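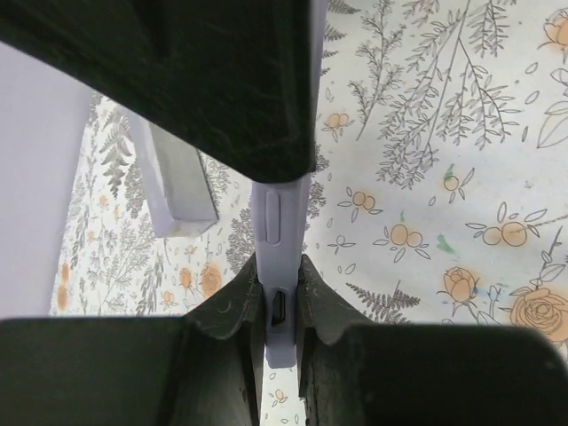

Left gripper on the lavender piece, cell 2

Right arm drops out in the middle of a task

m_ikonen
Hello all. I have a two-arm cell and since July the right arm loses torque without warning. The left arm continues its program as if all is fine. Log says "bus timeout, joint 5" and then nothing. Last week it dropped a dish from 18 cm. I changed the power supply and the Murkberg driver board already. The fault comes after 300 cycles, sometimes after 28. What should I check next?

Cimimier
Cable. It is always the cable. Wiggle it at the wrist with the arm powered and watch the log.

gover_fan
Please do not put your hand on the wrist with the power on. If the bus comes back, the arm can jump to its last target. I have a scar from this. 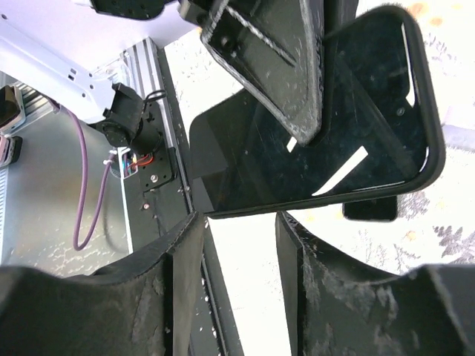 Power off, open the clips one by one, and measure the line while you bend it. It takes an evening but you keep your fingers.

Cimimier
With torque limit at minimum it is safe enough. I have done it many times.

gover_fan
The limit is stored in the driver, and his driver is the part that resets. I do not agree with this advice at all.

m_ikonen
I did it with power off. The line is good when the arm is straight, but it opens when joint 5 turns fully inward. So Cimimier was right about the cable and gover_fan about the rest.

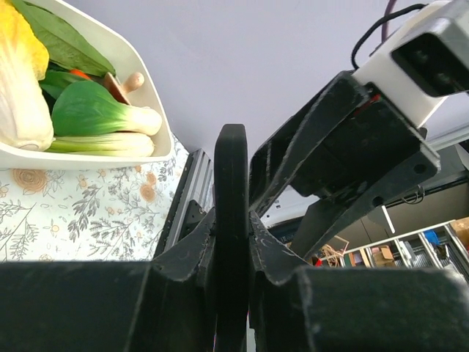 My second worry is the left arm. It should stop when the other one is lost, and it does not. The Miettinen controller has a shared stop input – I found it was never wired.

gover_fan
Wire that first, before the new cable. Until then I would not run both arms together.

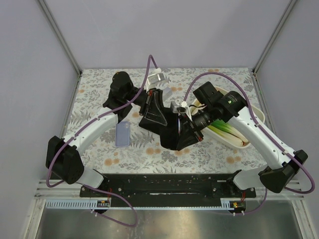 Martti Ikonen (m_ikonen)

Stop input is wired now and tested with the right bus unplugged – both arms hold. New cable is ordered, with a longer loop at the wrist. I will run 700 cycles and write the result in this thread.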